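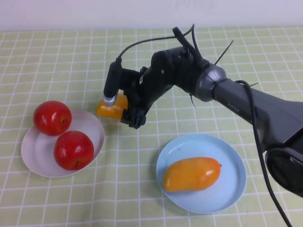

Can a robot arm lay out the fruit and vegetables yet?

Project report, spring term
Group: Orysia Polishchuk, Kiros Beyene
Supervisor: Hilkka Huttunen

1. Why we chose this chore

In a kitchen or a small shop somebody must put produce on plates and trays many times a day. For a person it is easy work. We wanted to know if one arm with two fingers can do it well enough that a person may leave the room.

2. The task

The arm takes one piece, carries it to a plate and lets it go. We worked on a table with a green squared cover, under even light. A long, slightly curved piece such as a small pepper must be held across its body,

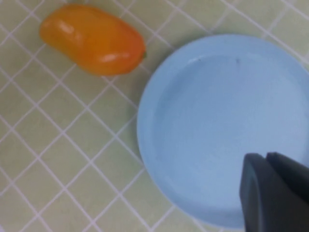 so the fingers have to turn before they close. Round pieces can be taken from any side, but they roll when the fingers touch them too early. We gave the arm 30 tries with each shape and a limit of 80 seconds for one try.

3. What was difficult

Letting go was harder than we expected – a piece released too high moves on the plate. The second problem was space. When a tomato lies close to the rim of a plate, there is little room for a finger between them.

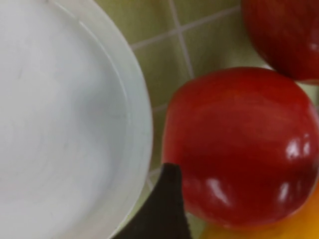 4. Our opinion

We think the chore is possible today on a prepared table, with a person near. It is still slower than a hand. For a real shop we would first test soft fruit and a crowded box.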